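Workshop notebook, parts bench and yellow shelf
February 16, 2025

Started with the shelf today, before any work on the housings. The list from September was still taped inside the cupboard door, and it no longer agrees with how we store the parts. I have taken it down and put it in the back of this notebook, in case somebody wants to compare.

New order, valid from now:
Upper level: trays, in one row, the long side facing the same way. Large shells may also go up here, but only for a short time.
Lower level: the small square parts. Please do not stack them. They slide, and then we look for them under the bench.

The parts from Urrutia and the parts from Protberg look almost the same from the outside. I spent too much time on this last autumn. The Protberg ones have a slightly rougher edge when you go along it with the fingernail. If you are not sure, put the part aside and write it down here, do not guess.

Then the housings. I wanted to check the curved body, the rim and the underside, as these are the places where we had complaints. My procedure is simple: wipe with the soft cloth, look at the rim against the light, then turn the piece and look from below. The pegs are the weak point. They are short and one does not see a crack in them from the top, so the look from below must not be skipped, also when there is a hurry.

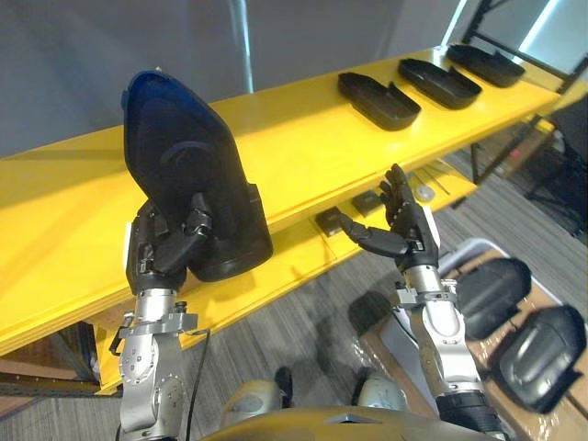 Shell and housing, both dark and with a rim.

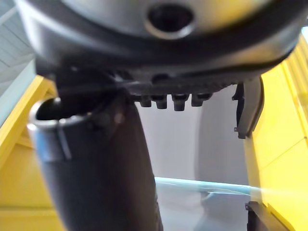 Corina Schnyder read my draft of the procedure and does not agree with the order of the steps. She would look from below first and wipe afterwards, for the reason that a cloth can catch on a damaged peg and finish breaking it. She also asked why we still write the checks by hand when the sheet from Zenura has a column for it. On the first point I think she is right, and I will change it. On the second I prefer to keep both for a while – the sheet has no space for remarks, and the remarks are what I read later.

Still open:
Labels for the shelf edge. The roll has 500 and we need few of them, but the glue does not hold well on paint. Try the other kind.
Ask Urrutia if the next box can come with paper between the parts. The last one had over 100 in it with nothing between.
Soft cloths are nearly finished.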